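4.3 Keeping the planner and the controller on speaking terms

Most of the trouble we have had with Vemo over the past year has come from the seam between its two halves, and so we would like to spend a little time on that seam before moving on to the results. The planner thinks in whole motions. It is handed a goal, such as a gripper pose near a knob, and it returns a path that keeps both arms clear of the counters, the shelf, and each other. The controller thinks in very small steps and knows nothing about kitchens at all. Between them sits a thin layer of software that we call the handoff, and it was by far the smallest piece of code in the project when we started. It is no longer the smallest.

In the first version, the planner sent a complete path and the controller followed it to the end. This works nicely as long as the world stays where the planner last saw it. In the Vesberg kitchens, our set of simulated rooms, that is a fair assumption for cabinets and walls and a poor one for anything that can be pushed. A pot that slides by a finger's width is enough to turn a safe path into a bad one, and the controller, which had been told to follow the path, followed it faithfully.

The present version sends the path in short pieces. Each piece carries the state of the room that the planner believed in when it made the piece, along with a margin that says how far off that belief may be before the piece should be thrown away. The handoff compares the belief with the latest estimate from the perception module and makes one of 4 choices: go on, slow down, hold still, or ask for a new plan. We tried letting the controller make this choice by itself, and we were quite fond of the idea for a while, but it meant teaching the controller about objects, and the code became very hard to test.

We keep the planner running at 2 updates per second and the handoff at 20. The gap between the two rates was chosen by hand during May and has not been tuned since. A faster planner would surely help, although we suspect that much of the gain would be eaten up by paths that change their minds — a habit that shows up clearly in the logs whenever two routes around an obstacle are close in cost.

The knob tasks deserve a few words of their own. A knob is small, it sits close to its neighbors, and the gripper itself tends to hide the one it is reaching for. Figure 3 gives a fair idea of how crowded things become near the front of the range. Our perception module, Leemans, was first written to drop any object that it lost sight of, and the planner would then happily route an arm straight through the place where the object had been. We now keep a hidden object in the room model at its last known pose and let its margin grow slowly until it is seen again.

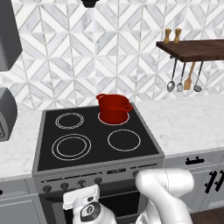 Figure 3. Rendered kitchen with the robot's arms in front of the range. One control knob is partly hidden behind the gripper.

The rate at which the margin grows matters more than we expected. If it grows too fast, the handoff asks for new plans again and again and the arm hovers near the panel without ever committing. If it grows too slowly, we are back to the old fault. We settled on one growth rate for fixed parts such as knobs and handles and another, more cautious one for loose items such as pots, and we ran 36 trials with each setting before freezing the values used in Section 5. The scripts for these trials are kept with the Ulport tools, together with the room files, and we would be very glad to hear from anyone who finds a better pair of values.

Contact the authors | © 2020 The authors | Posted 28 June 2020 | Back to top
4 comments · 20 shares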